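Setting Up Task Phases in the Gandanari Planner

This guide explains how to divide a bag-packing task into phases in the Gandanari planner, so that each phase may be checked and repeated separately. It is intended for staff at the Corville laboratory who have already completed arm calibration. Version 1868 or later of the planner is required.

The worked task uses a navy fabric bag, a lidded container and toy food.

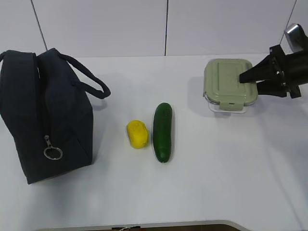
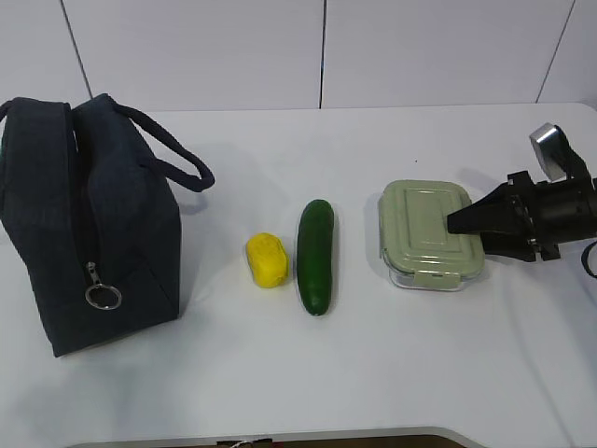
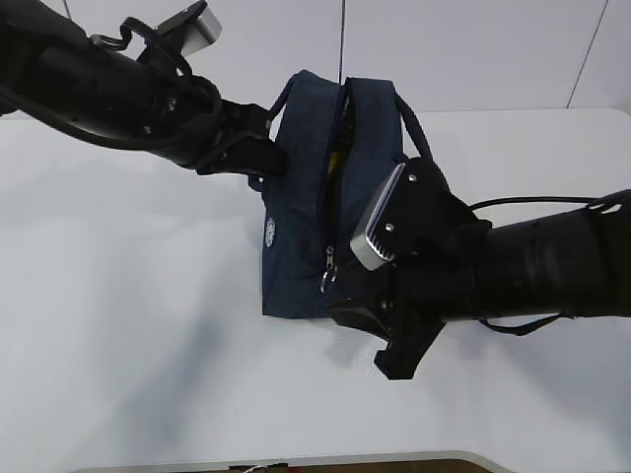
Begin by opening the task file and creating four phases: approach, grasp, transfer and release. Each phase must have an entry condition and an exit condition. A phase without an exit condition will load, but the planner will hold the arm at its last position until the operator steps in.

Next, assign a controller to each phase. Approach and transfer should use position control. Grasp and release should use the compliant controller, with the force limit set to 6 newtons for soft goods. Rigid items may keep the default limit.

Objects are entered in the scene list by name and class. Fabric items must be given the class "deformable". The perception module then refreshes their outline before every grasp and does not rely on the stored shape. Where two items lie close together, switch on separate masks, or they may be returned as a single object.

For phases that use both arms, tick "shared hold" and name the leading arm. The second arm will wait for the leading arm to report contact before it closes.

Save the file and run it in simulation first. Three clean runs are required before the task is sent to the hardware. If a run stops early, open the Brastier log viewer and look for the last exit condition marked "met". The fault will normally lie in the phase that follows.

Completed task files should be stored in the shared folder under the name of the workstation.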